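3.2. Le lit comme surface de tri

Dans les logements de petite taille, le rangement commence rarement par les meubles. Il commence par une surface dégagée, assez large pour que l'on puisse y étaler ce qui était dispersé, et cette surface est le plus souvent le lit. Sur les 156 séances de rangement retenues dans le corpus Stistholm, la table n'est choisie que lorsqu'elle se trouve dans la même pièce que les objets à trier. Le sol est évité, même par les participants qui disposent de plus de place.

Nous appelons « tas de transit » l'ensemble d'objets réunis sur cette surface avant d'être répartis. Le tas de transit n'est pas un rangement provisoire au sens de Böttcher : il n'a pas de place attitrée et doit disparaître avant le soir, puisque le lit retrouve alors son usage. Sa composition est hétérogène. Les emballages y dominent, qu'ils soient pleins, entamés ou vides, et les sacs en plastique y figurent à double titre, comme objets à ranger et comme contenants possibles pour le reste (figure 4).

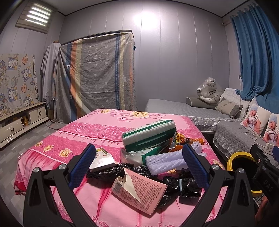
Figure 4. Tas de transit sur un couvre-lit rose à fleurs : paquets sous plastique, boîtes, emballage de snack, tubes de mousse blancs et sacs noirs. Au fond, armoire couverte d'un drap gris rayé.

La difficulté du tri tient ici à l'état des emballages. Une boîte en carton dont le rabat est déchiré, comme la boîte rose de la figure 4, peut encore servir ou partir à la poubelle, et son aspect extérieur ne permet pas de trancher. Il en va de même d'un paquet en plastique froissé. Dans le codage, nous avons donc séparé l'état de l'emballage (intact, ouvert, froissé) de la décision prise par le participant (garder, déplacer, jeter). Les 1919 objets codés portent les deux étiquettes. Pour 499 d'entre eux, les deux codeurs ont d'abord divergé sur l'état, surtout pour les plastiques souples - un sachet froissé n'est pas nécessairement un sachet ouvert.

Les sacs noirs posent un problème particulier. Étalés parmi les autres objets, ils se confondent facilement entre eux et masquent ce qui se trouve dessous. Nous les avons comptés comme objets tant que rien n'y était déposé volontairement. Un petit objet posé sur un sac, et non dedans, reste un objet distinct.

Le mobilier voisin a été relevé séparément, selon la grille Isel. Les armoires couvertes d'un tissu y forment une catégorie propre : le drap doit être écarté avant tout rangement, ce qui ajoute un geste à la séquence. L'effet de ce geste sur la durée des séances est traité en 3.4.

Articles liés
- Jallora : une grille de description pour les petits contenants domestiques
- Plier, empiler, suspendre : le linge dans les logements d'une pièce
- Corpus Stistholm, notice de codage, version 10
- Les sacs réemployés dans la cuisine et la chambre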